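Dakis Stainless Cleaner and Polish: eight weeks on one bottle

By Sorcha Moriarty
Apr 3, 2025

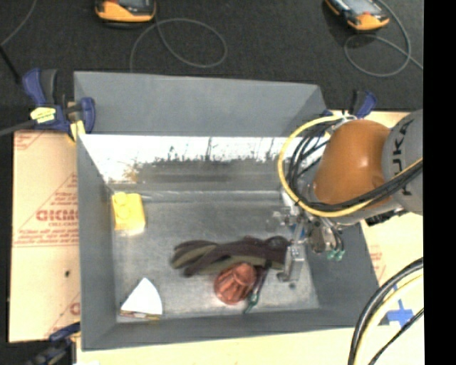 Brushed metal with cloudy light and dark patches on the floor of the bin.

I have a stainless sink, a stainless backsplash and a six-foot prep table that came out of a bakery, so I go through a lot of metal cleaner. For years I used Keane spray, which I liked, but my store stopped carrying it. Dakis was on the same shelf for a couple of dollars less, and I bought a bottle without reading much about it.

What you get is a white cream, about as thick as hand lotion, in a squeeze bottle with a flip cap. There is no sponge or cloth in the box. The label says to shake it, put a small amount on a damp cloth, rub with the grain, wait a minute, wipe it off and buff dry. It also says to rinse anything that touches food, and I would not skip that step. There is a slight oily feel before you rinse.

On the sink it did well. We have hard water and there is always a white ring around the drain. Vinegar gets most of it but leaves a faint outline. The Dakis took the outline off in two passes. It also cleared the tea stains in the corner where I dump the pot. I would put it ahead of the Keane for this kind of job.

The backsplash was not as easy. Fingerprints came off right away, but on a big flat panel the cream dries faster than you can buff it, and you end up with dull streaks where it sat too long. The second time I did one section at a time, maybe the size of a cookie sheet, and that worked better. Use less than you think you need. If you squeeze out a stripe the way you would with dish soap, you will be wiping for ten minutes.

The prep table is the real test in my house. It was old when I bought it and it has been scraped by dough knives for most of its life. Before I tried any product on it I went over the whole top with 320 grit paper on a flat block, always in the same direction. That took out the light marks and made the deep ones less obvious. Then I used the cream. The top is an even satin now, and water beads on it for a few days after.

I want to be clear that the paper did the work on the scratches. The label says Dakis "reduces the look of fine scratches," and I suppose it does for a day or so, while there is still a little oil in them. After washing with soap they are back. If your metal is scuffed, a cream is not going to fix it. My brother-in-law swears by going up to 3000 grit and getting a mirror shine, but that is for car parts. On a kitchen table a mirror finish shows every touch, and you lose the brushed look for good.

I tried it on a few other things while I had it out. The outside of an old Nestetti stockpot came up nicely, apart from the burned-on grease near the handles, which needed baking soda paste and a lot of rubbing. It did nothing for heat tint on a pan bottom. I also tried a corner of the fridge door, which has some kind of clear coating, and it left a hazy spot. The back of the bottle does say not to use it on coated steel. The print is tiny and I missed it.

The smell is mild, a bit like orange peel with something waxy under it. It is gone in an hour with a window open. My hands were dry afterward, so wear gloves if you are doing a big area.

Cost: the bottle is 21 ounces and I paid $8 for it. I cleaned the sink weekly and the table twice in March, and there is more than half left. The Keane never lasted me that long.

The cap is poor. It cracked at the hinge in the second week and now I store the bottle upright in a jar so it does not leak under the sink.

Good: hard water marks, tea stains, fingerprints, price
Not so good: streaks on large panels, flimsy cap, small print
Do not use on: coated fridge doors

I will buy it again for the sink and the table. For the backsplash I have gone back to a damp microfiber cloth and a dry one after it.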